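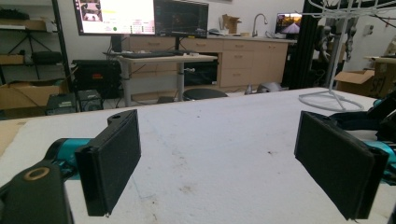 What is a covered work table?
It is a bench or table whose top is protected by a replaceable sheet of paper, board, cloth or plastic, so that dirt and wear fall on the sheet and the table itself stays sound.

Covered work tables are used in laboratories, repair shops, craft rooms and schools. The cover is sometimes called bench paper, a bench liner or a table skin. In many rooms the covered table is kept for handling objects, while a second desk nearby holds the computer and its monitors.

Materials

White is the most common color for a cover. Small parts show up well against it, and spills and dust are easy to notice. Plain paper from a roll is the cheapest choice and is thrown away when soiled. Absorbent paper with a plastic backing is used where liquids are handled. The backed side faces down. Cloth and felt are quiet and soft under delicate items but hold dust and are harder to wipe. Foam board and coated board give a flatter surface and last longer.

Corrugated cardboard is often used as an underlay or along an edge. It cushions the top and gives a stiff border to which a thinner sheet can be taped.

Fitting

A cover is cut larger than the table and folded over the edges, or cut flush and taped down. Wrinkles are smoothed from the middle outward. Tape is placed on the underside where possible, as exposed tape collects dirt and lifts at the corners. On long tables the sheets overlap by 2 inches.

Wear and replacement

Smudges, specks and light scratches build up first in the middle of the table, where most handling takes place. Marks of this kind do not by themselves make a cover unfit for use. Torn, curled or soaked covers are replaced at once. The Albridge workshop manual, compiled by Zhenhua Kang, sets a change every 7 working days for paper and leaves board covers in place until the surface breaks.

Surrounding furniture

The usual arrangement places the table in the open part of the room, with storage along a wall. Base cabinets with drawers hold tools and spare sheets, and the counter over them serves for items waiting to be used. A standing desk is common in shared rooms, where people of different heights work at the same keyboard. Cables are kept off the covered surface.

Suppliers

Rolls and precut sheets are sold by laboratory and art suppliers. Kerno lists a 200-foot white roll as its standard size. Yordanov sells board covers singly.

See also: Workbench; Drawing board; Standing desk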